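Fudex Tischaufgaben, Datenkarte

Stand: 13. November 2024
Ansprechpartner: Lutz Brinkmann
Version: 4

Inhalt

Die Sammlung enthält 900 kurze Aufnahmen zum Abräumen eines Tisches. Es geht um Dinge, die nach einer Pause liegen bleiben: Getränkeflaschen, Becher, Verpackungen, Besteck. Jede Aufnahme gehört zu einer Aufgabe, die in einem Satz beschrieben ist, zum Beispiel »Flasche vom Tisch nehmen und in die Kiste legen«.

Gegenstände

Flaschen kommen stehend und liegend vor. Beide Lagen werden getrennt geführt, das Feld heißt »lage« und kennt die Werte »stehend«, »liegend« und »unklar«. Durchsichtiger Kunststoff hat ein eigenes Kennzeichen, ebenso die Farbe des Deckels. Aufschriften werden nur übernommen, wenn sie vollständig lesbar sind. Bei angeschnittenen Schriftzügen bleibt das Feld leer.

Der Tisch ist weiß und matt. Helligkeitsunterschiede auf der Platte wurden nicht korrigiert. Eine liegende Flasche aus klarem Kunststoff mit rotem Deckel erhält die Einträge »liegend«, »transparent« und »rot«.

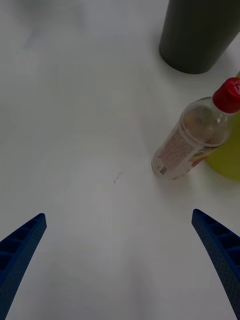
Wayne Zacharias wandte zur Version 3 ein, die Deckelfarbe allein reiche nicht, um zwei Flaschen auseinanderzuhalten, man solle auch die Form des Halses erfassen. Der Vorschlag ist übernommen. Das Feld »hals« ist seit September vorhanden, in älteren Einträgen aber noch nicht durchgehend ausgefüllt.

Ordner

aufgaben: Aufgabensätze auf Deutsch
gegenstaende: Liste der Gegenstände mit Kennzeichen
aufnahmen: Bilder, nach Aufgabe sortiert
pruefung: offene Fälle

Bekannte Lücken

Gläser fehlen. Servietten sind teils als »Papier«, teils als »Verpackung« eingetragen, die Angleichung steht noch aus. Ob eine Flasche voll oder leer ist, wird nicht erfasst.

Korrekturen bitte mit der Nummer der Aufnahme und dem betroffenen Feld in den Ordner »pruefung« legen.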